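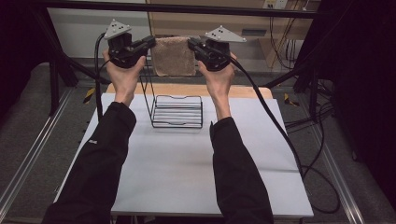 Week 4 – Lubricants and toy materials

Okay, I promised I'd put the material stuff in writing, so here are my notes from Monday.

Water-based lube is what I tell customers to start with. It's fine on silicone toys, fine with condoms, and it rinses off. It does dry out faster, so keep a little water nearby. Silicone lube lasts way longer, but I keep it off silicone toys unless the maker says it's okay. Oil and latex condoms – never!

Gyu-bin asked about TPE sleeves. They're porous, so mild soap, a full air dry, and one owner per sleeve.

For next week, read Inna Zinchenko's handout on reading labels and bring me two questions a shy customer might ask.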